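## 4. Setting up a Flarkine workshop

This section covers a single Flarkine goal-setting workshop, from opening the kit to the end of the first exercise. Read it through once before the session. If you are running the two-part course, start with section 3 and come back here.

You will need:

- the Flarkine presenter's book
- one Cirnura workbook for each person attending
- the pack of 142 prompt cards
- a pen for each person and a few spares
- a clock that the presenter can see

One kit serves up to 80 people. For larger groups, order extra workbooks. The prompt cards do not need to be doubled up, as they are shared within each group.

### 4.1 Before people arrive

1. Open the presenter's book at the session plan and write your start and finish times in the left-hand column.
2. Sort the prompt cards by the colour on the back. Keep the blue cards separate until the second exercise.
3. Put out chairs in groups of no more than nine.
4. Place a workbook, closed, on every chair.
5. Test the microphone from the back of the room if you are using one.

**Note:** Workbooks printed before March have the weekly page at the back. The page numbers in this guide follow the newer printing.

### 4.2 The room
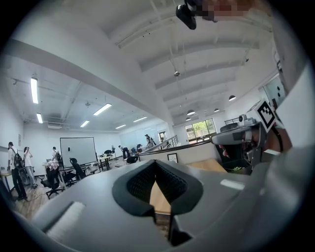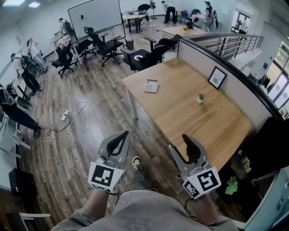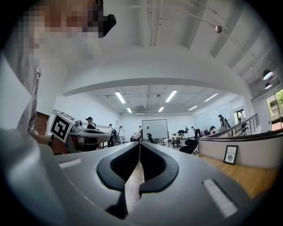 The Flarkine workshop includes two exercises in which people stand up and move about, so leave a clear strip of floor on at least one side of the chairs. Push bags and coats under the seats before you begin. You also need one table for the cards and the finished pledge sheets. It can stand at an angle to the walls, and a large one with most of its surface free, like the light-wood table in the second picture, will take the whole pack laid out in rows. If the table you have is small, lay out one colour at a time and keep the rest in the box.

**Caution:** Do not run cables across the walking strip. If there is no other route, tape them down along their full length.

### 4.3 Opening talk

The opening talk lasts 15 minutes. The script is in the presenter's book and may be shortened, but keep the story of the Vieira bakery, which both exercises refer back to.

1. Welcome the group and say when the break will be.
2. Read the Vieira story aloud, or tell it in your own words.
3. Ask each person to open the Cirnura workbook at page 6 and write down one thing they have put off this year.
4. Allow two minutes. Do not ask anyone to read theirs out.

### 4.4 First exercise: the small start

1. Give each group a handful of yellow cards, face down.
2. Ask everyone to take one card and read it silently.
3. Using the card, each person writes a first step that could be done in under ten minutes.
4. People then stand, find a partner from another group and read the step to them.
5. The partner asks one question only: "When will you do it?"
6. Both write the time in the workbook and sit down.

**Note:** Anyone who prefers to stay seated can be joined by a partner at their chair. Mention this before step 4.

If a step is too big, such as "learn Spanish", ask what would come before it and keep asking until the answer fits the time limit.

### 4.5 Clearing up after the exercise

Collect the yellow cards and count them back into the box. Missing cards can be reordered singly from Urnov, using part number 863 and the number in the corner of the card. Workbooks stay with the people who have written in them.

Go on to section 5 for the second exercise.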